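Shop notebook, December, 7:40 a.m.
Contract guard kit, Gorham job

Coffee first, then the radio pouches. Vivek got the revised order from Gorham last night and it's 188 sets now, up from what we'd cut for (of course it is!).
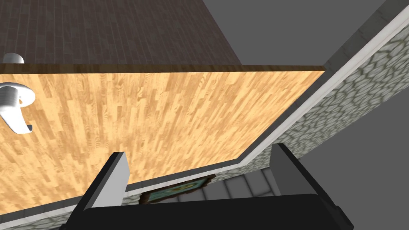 Pouches

Ran 3 of the new Nollik buckles on the pull rig with Gil-soo. Two held fine at 50 pounds, the third slipped at the webbing, and I think that's my stitching. Going back to the box-X and a heavier thread.

Vests

Yolanda wants the side straps longer for the guys wearing winter coats at the port gate. I'd say yes, but Hekel only ships that webbing in 30-yard rolls and we're nearly out. Joon-young is calling them after lunch.

Still open: who signs off on the label wording, us or Gorham? Ask Emlyn.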